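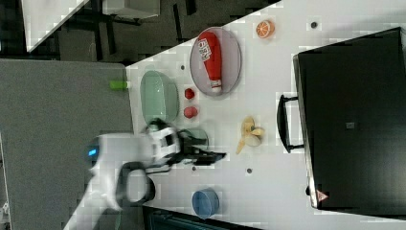
Minutes, Briltell Allotment and Garden Society, 21st September. A really cheering turnout for the end of the season, and Roland Birkett opened by thanking everyone who had kept the beds going through the dry spell. Harvest supper came first. Roland wants a proper spread on the white table, with ketchup on a plate as well as the chutneys, and the meeting agreed with gusto. Tickets stay at £2. Jade Hollis has sold 60 already!

Breadcrumb: Society > Meetings > Minutes > September

Present: Roland Birkett (chair), Jade Hollis (minutes), Roy Crabtree, Barry Ellwood. Apologies: Howard Sugden.

1. Last minutes
Agreed, with one correction: the leaking tap is by plot 11, not the top gate.

2. Water
Roy has read the meter and we used 376 units over the summer, well down on last year. Brilliant news, and mostly thanks to the new butts. He would still like a second trough near the hedge – Barry to get a price from Contreras. 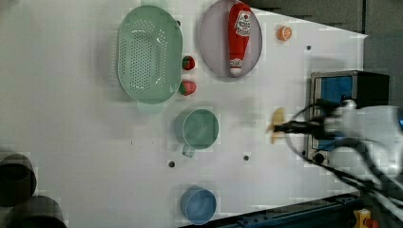
Green colander, and ketchup on the lavender plate.

3. Produce show
Best entry yet in the squash class. Barry's onions took the Pumia Cup again and he got a big round of applause. Long talk about whether runner beans should be judged on length or straightness. Roy for straightness, Jade for length. Left as it is for next year, but the schedule will say so clearly. Children's class to have its own bench, as the miniature gardens were squeezed in beside the leeks and deserved much better.
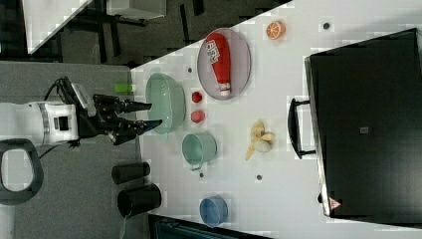 Pale green bowl near the edge of the table.

4. Seed order
Catalogue is out and there are some lovely things in it. Jade is keen to try the Nimileo climbing pea, which grew beautifully on her sister's plot. Orders and money to Jade by the end of the month please. Broad beans for autumn sowing will come first.

5. Compost
The bays are full and steaming nicely. Reminder that cooked food must stay out, but peelings of all kinds are very welcome. Barry will turn the left-hand bay and could do with a hand.

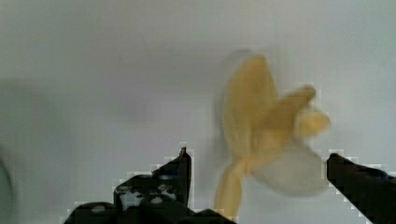 Banana, with the peel opened out.

6. Any other business
Howard sent a note asking for the path by the shed to be strimmed. Roland to do it. Jade has spare strawberry runners, first come first served.

Next meeting to be fixed once the hall bookings are known.

2 comments | 11 shares

Recent items
Produce show results
Sharing out the autumn manure
Plot rents and how to pay
Minutes of the summer meeting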